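We use cookies to remember your region and reading preferences. Accept all | Manage settings

Cemuvdale Footwear Exchange – Packing Station Guide
Section 4: Setting up the bench and boxing returned shoes
Last updated: May
Reading time: 3 minutes

4.1 Before you begin

This section applies to all packing benches at the Cemuvdale and Zornedwood sites. It covers paired footwear returned in, or transferred to, a standard cardboard shoe box. Boots taller than the box wall are dealt with in Section 6.

The bench top must be at a working height of 900 mm and must have at least 600 mm of clear depth. Light scuffs on a bench top are acceptable. Grit, adhesive residue and loose staples are not, and must be removed before any footwear is placed on the surface.

4.2 Preparing the box

1. Check the box for crushed corners and split seams. Minor fraying at a folded edge does not require replacement.
2. Place the box on the bench with a long side facing you.
3. Open the lid fully. On boxes with an attached lid, fold it back until it stands clear of the opening.
4. Remove old tissue, silica sachets and loose swing tags. Tissue that is clean and flat may be kept for reuse.
5. Confirm that any hand holes in the end panels are free of torn board.

NOTE: Do not write on the box. All handling information belongs on the Jornell transfer label, which is applied in step 12.

4.3 Placing the shoes

6. Compare both shoes with the returns slip for style, colour and size. If the sizes differ, stop and refer to 4.5.
7. Tuck the laces inside each shoe. Do not tie the two shoes together.
8. Lay the first shoe on its side along the length of the box, with the sole against the long wall.
9. Lay one sheet of tissue over the first shoe.

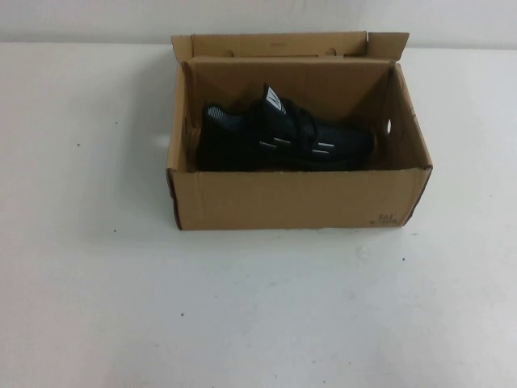
10. Place the second shoe beside the first, heel to toe, so that the soles face outward. The shoes should sit below the rim of the box on all sides.
11. Close the lid without pressing on it. If the lid lifts, reopen the box and reposition the second shoe.
12. Apply the transfer label to the short end of the box, clear of the hand hole and any existing print.

CAUTION: Never force a lid closed over a raised heel. Pressure on the heel counter can cause permanent creasing, and the pair will be downgraded at inspection.

CAUTION: Do not use a blade to trim the box while footwear is inside it.

4.4 Stacking

Closed boxes are moved to the Okafor shelving with the labelled end facing the aisle. A full bay holds 90 boxes. Heavier pairs go on the lower shelves – work footwear in particular – and a partly filled bay must not be moved on its castors.

4.5 Single and mismatched shoes

A box must not be closed or labelled with one shoe in it. Leave the lid open, attach form 94 to the returns slip and place the box on the holding shelf. If the matching shoe is received, resume at step 6.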